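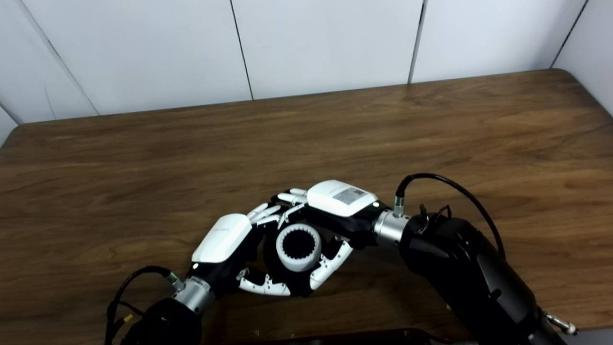

"Again!" said Iara, and cell 7 went back to the top of its routine.

She'd had the covers off the Poltel until two in the morning, chasing a stutter in the wrist, and she was still grinning. A new connector! All that grief for one connector!

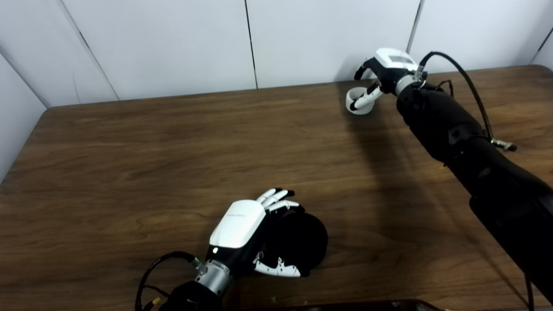 Gunawardena wanted the grip numbers before lunch. Iara read them out over the phone, far too loudly, watching the left hand close on the black pad while the other stayed up over the back of the table. "Steady at 715," she said. "Oh, you beauty."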